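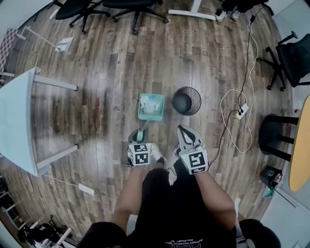 Flarkby Meditation Center is looking for a part-time program coordinator

We are a small Buddhist community with a full calendar, a good kitchen and far more ideas than hours in the day. Our coordinator, Kerubo Kioko, is moving on to graduate school in March after three wonderful years, and we would love to meet the person who will pick up where she leaves off!

The job is 13 hours a week, mostly afternoons and evenings, with one weekend retreat each season. You would put together the class schedule, answer email and phone calls, welcome people at the door before evening sits, and look after visiting teachers while they stay with us. You would also send out the monthly newsletter (yes, people really do read it, and they write back).

Yuk-lan Fu teaches the introductory course and would be the person you work with most. Li-hua Kan leads chanting and runs the Sunday-school-style program for kids, which has grown so much this past year that we are adding a second group. Both of them are looking forward to having someone new to plan with.

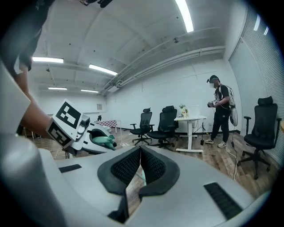
You don't need to be a Buddhist, and you don't need to have a meditation practice. We do hope you're curious about ours and comfortable sitting in a quiet room. What matters more is that you like people, can keep a calendar straight, and stay friendly when three things come up at 6:45 p.m. and the doors open at seven. Experience with a congregation, a community center or a school office would be a big plus. Some Cantonese or Mandarin would be very welcome, as many of our older members are happiest speaking one or the other.

Pay is $3,643 per quarter, with paid time off and free attendance at every class and retreat. The center is on the second floor, up one flight of stairs, and there is a bus stop right across the street.

To apply, send a resume and a short letter to Pin-yu Lam at Flarkby Meditation Center, 406 Jelamik Street. In the letter, tell us about an event or gathering you helped put together and what you enjoyed about it. A page is plenty. We will read letters as they arrive and keep the position open until we find the right person. Interviews are relaxed, and there will be tea.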